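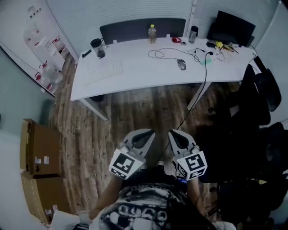 How many demos do we need before the Virgate model gets another training run? 43 clean ones, and we have 9.

March, Navickas job, mid-afternoon

Two grippers, one per hand. My left hand remains the weaker employee. Threw out 3 takes for drifting tips – the tracker likes both marker cubes in view and I like scratching my nose. The desk stays cluttered on purpose, as Lavitia wants "real desks." They picked the right people.
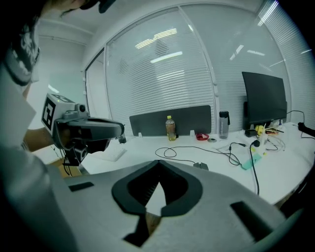

Next session

Log left and right tips separately. Redo the 2 slow takes.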